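Home | Posts | Workshop notes | About | Search

What the arm quote leaves out

April 13, 2018
by Zuleica Leite

We have now had three quotes for a small robot arm, and I trust none of them. The cheapest came from Motadel, who rang twice before I had finished reading it. The dearest came from Kornard and ran to 42 pages, most of them about Kornard.

Thaís Toledo, who shares the budget with me and signs the bigger half of it, thinks I am being difficult. Perhaps I am. But I have bought equipment before, and I still remember the label printer that needed its own dehumidifier.

What bothers me is how the prices are built. The arm is one line and the gripper is another. Then you reach "fingers, spare set, 527" and start to wonder what else comes in sets. Andrade wanted 2,099 for two days of training, travel not included, and could not tell me what happens on the second day. When I asked if we could have just the first, I was told the days are sold together.

Then there is simulation. All three firms have discovered it, and all three would like to charge us for it by the year. 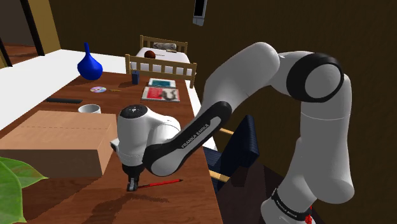

My budget has one line for simulation at the moment, and I have been in two minds about striking it out. The sales pitch is that you try the job on screen first and only then spend money on metal, and as far as it goes I accept that. We need small things picked up from desks where people have left other things lying about, so a thin red pencil next to a big cardboard box is a fair stand-in for our week. I would want to know how those two black fingers cope with something that slim before I paid for a spare set of them. I would also want to know what a good result on screen is worth. Rendered wood has no grit on it unless somebody puts it there, and our pencils have been chewed.

Lumora, to be fair to them, said much the same when I asked. They don't sell arms, only the setting up, and their man told me to keep back nearly 500 for brackets, cable and "the thing you forgot". It was the only figure in a month of emails that I believed straight away, so it has gone in the plan under that name.

Where we have got to: no order before May. Thaís wants the arm and the gripper approved together. I want the gripper approved on its own, after we have seen it lift our own rubbish off our own desk, with one of us choosing the rubbish. If a supplier won't agree to that, I would like it in writing, and I would like to know who pays to send the thing back.

Kornard have offered a call to "walk us through the value". I have asked for a price list instead.

Contact | Copyright Zuleica Leite | Back to top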